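Drikiment Campaign Yard Signs, Standard Set

Product page last updated 21/02/2019

The Drikiment standard set is a corrugated plastic yard sign with a steel wire stake, sold for local and county races. It is the sign we print most often for city council, school board and sheriff candidates. Each order includes signs, stakes and one round of artwork changes.

Signs are printed on both sides unless you ask for one. Both sides can carry the same design or two different ones. Candidates who share a ticket often put one name on each side and split the bill. We can issue two invoices for that if you tell us before printing. 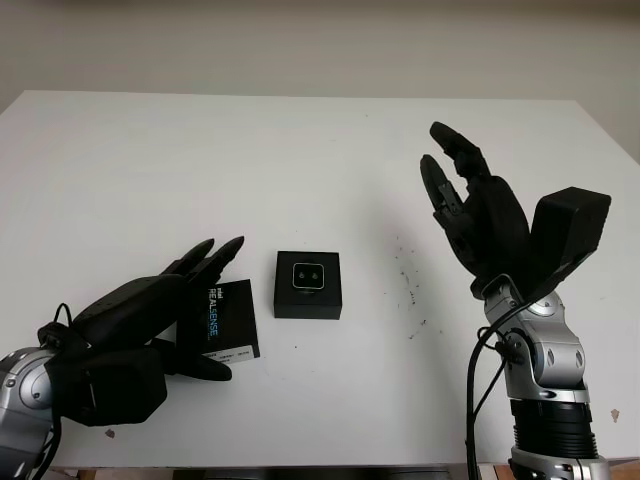 The smallest order is 100 signs. The largest single run we take is 3,000. Anything over that is split into two deliveries, and the second one ships when the first has been signed for.

Colors

There are 13 stock ink colors. A sign can use up to 2 of them at the base price. White lettering on a dark background counts as one color. Custom color matching is available but adds time to the job, so please don't leave it until the last month before a primary.

Artwork

Send a vector file if you have one. If all you have is a logo from a website, send that along with the candidate's name, the office and the election date, and our layout desk will redraw it. Kurniawati Wijaya handles proofs and will email you one to approve. Nothing is printed until she has your written approval, including spelling.

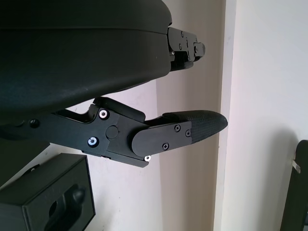 Check your "paid for by" line carefully. The wording depends on your state and on the office you are running for. We print what you send and do not give advice on it. Your county election office can tell you what is required.

Stakes

The Palma stake is the H-shaped wire frame that comes with the set. It pushes into ordinary lawn by foot. For hard or rocky ground, order the Palma Heavy, sold separately. Stakes ship in their own cartons and are not attached to the signs.

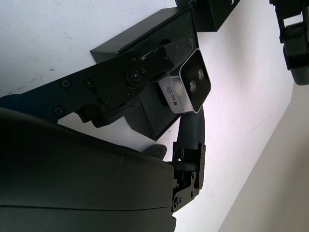

Photo: Drikiment

Storage and reuse

Store signs flat and out of the sun. Stacked on edge, they tend to bow. If you leave the year off the design, you can use the same signs again next time, and many incumbents do.

Shipping and pickup

Orders ship from our Morkdale plant. Free pickup is available at Morkdale and at the Potidgate counter. Bring the order number and the name of the campaign. We close for one week in July, and orders approved during that week go to press when we reopen.

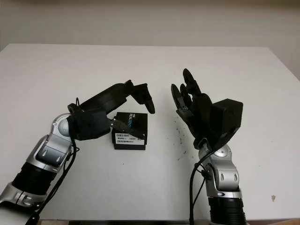

White tabletop, plain wall behind.

Returns

Printed signs can't be returned unless they differ from the approved proof. Unopened cartons of stakes can be returned for credit.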